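4.2 Delay between arrest and charge

Records of 300 apartment fires treated as deliberate were drawn from the archives of Grultari and Staltirard. A case was kept if at least one arrest was on file. 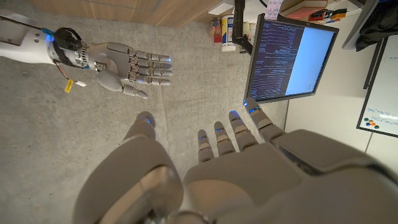 Figure 5. Equipment at the Rikico site.

By R. Kazemi
Published 29th May

Cases were sorted by the time between the fire and the first arrest. In 50 of them this was longer than ten years. These late cases relied more heavily on new witness statements than on physical evidence, much of which had been lost or thrown away.

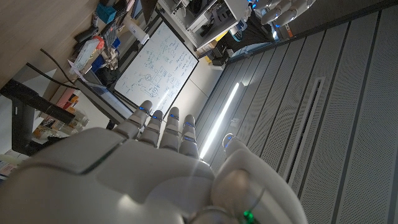 The two archives also differ in how they log a reopened case. Staltirard gives it a new number, while Grultari keeps the old one, so duplicates were removed by hand before the rates in Table 4 were worked out. Cases with more than one suspect were entered once, under the date of the earliest arrest.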